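Truslow Household Chore Diaries – readme

Version 7, last touched March 25, 2020. Maintained by Lempi Lindqvist. Read this before you open the spreadsheets please.

What's in here
Diary entries from 34 households, 504 entries total. Each household wrote down who did which chore, when they started, when they stopped, and how annoyed they were (scale of 1 to 5). Dishes, laundry, trash, floors. Cooking is NOT included, that went into the Lidora set.

Files
entries.csv – one row per chore
homes.csv – one row per household, size and type of home
codes.txt – chore codes, read this first
notes/ – scanned margin notes, only partly typed up

Columns people ask about
start and stop are local time, 24 hour. Blank stop means they forgot, not that it took zero minutes. mood is self reported. "shared" is 1 if two or more people did the chore together, even for a bit.

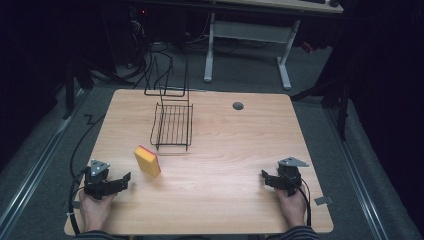 Dishes are split in two codes, D1 washing and D2 putting away. A lot of people logged both as D1 in the first week. I fixed the ones I could tell from the notes, the other 22 are flagged in the "unsure" column – drop them if you're comparing times.

Known problems
- household ids skip numbers, thats on purpose, dropouts were removed
- Muli and Uleo are the two diary forms. Uleo has no mood question so mood is empty there
- a few entries cross midnight and come out negative, add 24 hours
- spelling in the free text is left as the people wrote it

Privacy
Names and street names taken out. Kids are listed as "child" only. If you find something I missed tell me and dont repost it.

Use
Fine for teaching and non commercial work. Credit the Truslow diaries and give the version number.

To do
Finish typing the margin notes, hopefully in April. Merge the two laundry codes. Check the time zones agian.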